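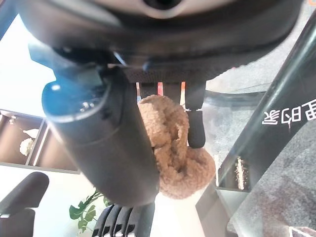
Tan looped fabric with a curly, sherpa-like pile. Darker crease where the material folds over itself.

Curly pile fabric, also teddy cloth, curl fleece, or (in older Flolladia catalogs) "lamb back". A soft knit with a raised, curled surface on one side, sometimes both. Used for toys, gloves, linings, throws, slippers, pet beds. Usual colors are cream, tan and light brown. Not the same as boucle, which gets its loops from the yarn itself.

Name

"Curl fleece" shows up first in the Flolladia mill price list, item 158. Teddy cloth is the everyday word and the one most shops use. Algirdas Sepp, in his notes on mill terms, keeps teddy cloth for short pile and curl fleece for anything over 3 mm. Few sellers bother with the split.

Make-up

Knit base, pile fibers pulled up through it and then brushed, sheared and tumbled. The tumbling makes the curls. Mostly polyester today, wool or a wool mix in older pieces. Curls clump with wear – first at folds and cuffs, later all over. Base weight varies a lot. The Flolladia heavy grade is listed at 282 grams per square meter, lining grades much lighter.

Folding and handling
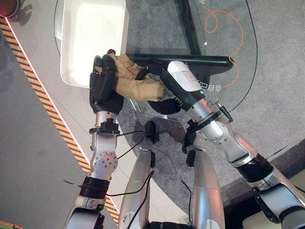 Tan cloth bunched into loose folds over a glass-topped table, beside a white plastic tray.

Thick pile doesn't hold a sharp fold. Small pieces tend to twist or bunch and are often just rolled. For flat folding the usual way is to lay the piece pile side down, smooth from the middle out, fold once, press with the palm, fold again. On glass or varnish the cloth slides, so one hand stays on it. Two hands for anything longer than a forearm. Lifting by one corner stretches the base knit and the corner stays stretched, more or less for good.

The Pelupessy fold (thirds, then a loose roll, open end underneath) is taught for shop displays. It takes up more shelf than a flat fold. Leaves no crease line though.
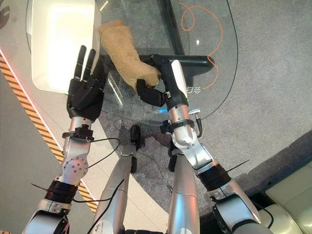
Small sewn items – mittens, soft toys, headbands – are not folded at all as a rule. Stuffed ones get laid on their side, unstuffed ones stacked with the openings all facing one way. Deividas Navickas gives a short section to this in his storage guide and recommends shallow trays over bags. Bags flatten the curl.

Care

Cool wash, 28 °C in the Flolladia instructions, inside out, low spin. No softner. Line dry or lay flat, then shake. A wide comb brings back some of the curl, a fine brush pulls it straight and it wont come back. Ironing melts polyester pile. Wool types: hand wash only, see Wool, washing.

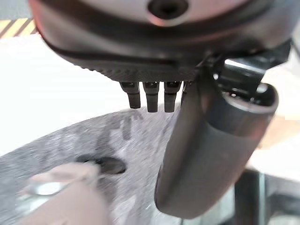
Shedding is heaviest in the first few washes. Cut edges shed most, so pieces are normally vacuumed along the edge before sewing. A zigzag or overlock seam holds best. Straight stitch alone tends to pull out of the base.

Similar fabrics

Boucle – looped yarn, usually woven
Fleece (plain) – brushed, no curl
Terry – uncut loops, cotton, for towels
Sollent cloth – a bonded type, curl one side, suede finish the other

Sources

Navickas, D., Soft Goods in Storage, Plurko Press
Sepp, A., Mill Terms, notes, Plurko Press
Flolladia price list, March issue

Last edited 9/1/18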